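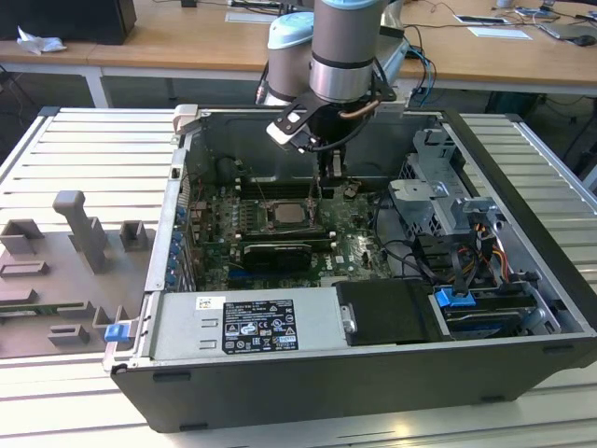

The Patient Art of Teaching a Robot to Take Things Apart

The first thing I learned at Bristidside is that you don't grab the mouse. There's a mouse, it's sitting right there, and I reached for it to move a chair-side clipboard out of the way, and three people said "don't" at the same time. (It was logging something. I still don't know what.)

I'd come to spend a couple of days with a small team that collects examples for a robot that is learning to work inside old desktop computers. If you follow this stuff at all, you know the usual pitch: the arm watches a person do a job, does it a bunch of times under that person's control, and then a learning system chews on the recordings until it can have a go alone. What I wanted to see was the middle part, the bunch of times. It gets one sentence in every press release and it takes up most of everybody's working life.

So picture me on a stool by a slotted aluminum table, with a Dell tower lying on its side and its cover off, and a robot arm reaching down into it with two skinny fingers. They were hanging just over the motherboard, right near the processor, and I noticed I was holding my breath. I've built a couple of PCs myself and bent the pins on one of them, so that part of a computer makes me nervous even when it's old and headed for scrap.

Arvid Westerberg was driving. He runs collection, and he has the calmest hands I have ever seen on a person who drinks that much coffee. The way it works here, he moves a handheld controller and the arm follows along, and everything gets saved: where the joints are, how far open the fingers are, what the cameras see. One go at one task, start to finish, is an episode. The team calls a set of them a batch, and a batch is 40.

"You think you'll be bored by number five," he told me. "You're bored by number three. Then around twenty it gets interesting again, and I can't explain that to my family."

What counts as a task?

Smaller than you'd guess! I had imagined somebody pressing record and stripping the whole machine. They tried that early on, and the episodes ran so long that a single fumble near the end would sink the entire thing. Now they cut the job into bites. Touch down beside the processor and come back up. Pinch a power cable and lift it clear. Find a plastic latch and get a finger against the correct side of it.

The latches are a favorite, by the way. There's a bright blue one on the hard drive tray in this Dell, and the team loves it because it stands out so well against all that gray metal. Cables are what they complain about. The black ones loop down across the board out of the drive cage, and they never lie the same way twice, so an arm that learned them in one position gets badly confused by another. Which is exactly why they want them in the recordings, as messy as they come.

Arvid has a rule about this. Between episodes he shifts something. He'll slide the case a little along the table, or turn it, or tug a cable over to the other side. I asked if he had a system and he said he used to, with a printed chart, until somebody looked at the data and saw that the chart was showing up in it. The case had been marching left to right in tidy steps all week. Now he just nudges it and tries not to think about it too hard.

The bad ones

I sat through most of a batch, and I'd like to tell you about the one I remember best, which was a flop. Arvid came in a bit low over the board, felt the arm push back, and stopped. He backed off, came in again from a better angle, and finished the move. I assumed he'd throw it out. He kept it, typed a short note, and went on.

It took me a while to come around to this. If every recording shows a perfect approach, then the robot only ever learns what to do when things are going perfectly, and the first time it drifts a finger's width off course it has no idea how to get home. Somebody has to show it the getting home. So a slip followed by a good recovery goes in the keep pile. A slip followed by a panicky yank gets tossed. In between there's a whole gray area, and people do argue about it, sometimes through lunch.

Their review tool is called Plandoritz, and please don't ask me where the name came from, I got two completely different stories. It plays each episode back at high speed, and the reviewer marks it good, bad, or "talk to me." The day before I came, the second group at the company, the folks on the Panagiotou project, had sent back a pile of episodes marked "talk to me" with one comment on all of them: too slow. They want brisker driving. Arvid's view is that brisk driving is how you scrape a motherboard. I got the feeling this conversation has been going on for months.

Where the total stands

There's a running total, naturally. When I left it was at 481 accepted episodes for this one kind of case, and the number next to it, for everything recorded, was higher by an amount that Arvid asked me not to print. Fair enough. I've seen my own first drafts.

Is 481 a lot? I asked that question of everyone who'd stand still, and the answers were all over the place. For touching down next to a processor and coming back, it might be plenty. For cables it's a decent start. And for the thing people outside really want to hear about, an arm that walks up to any old desktop and takes it apart by itself, it's a drop in a pretty large bucket. Different makers put their power supplies in different spots. Some use plastic clips, some use screws, and some use screws that you only find after you've removed the other screws. The team plans to bring in more kinds of cases in July, starting with a stack of towers from a recycler called Sarnance.

What surprised me was how physical it all is. I went in thinking of it as computer work and came out thinking of it as more like piano practice. Arvid stands up between batches and shakes out his wrists. He keeps his elbows on the armrests in a very particular way. He'd rather do two batches on a good day than push for a third and fill the last stretch with tired, sloppy moves, and he says he can see his own tiredness when he watches the playback. The path of the fingers gets wobbly, then it gets lazy, then he starts taking the same shortcut over and over.

They let me try it

Of course they did, they let everyone try it. I was given the easy one: bring the fingers down to a spot above the board, hold, and come back up.

Well! The arm does what you do, immediately and without mercy. I have a tiny tremor in my right hand that I had never once noticed in all my life, and there it was, blown up for the whole room. I also kept tilting my head, as if that would help me judge the distance, and it didn't, and I kept doing it anyway. My first go stopped way too high. My second was so timid that Arvid asked if I was still moving. By the end of my turn I'd done one that he called "fine," and I was ridiculously pleased with it for the rest of the afternoon.

I asked him whether it would go into the set. He played it back at speed, twice, with his chin in his hand. Then he marked it "talk to me" and went to get more coffee.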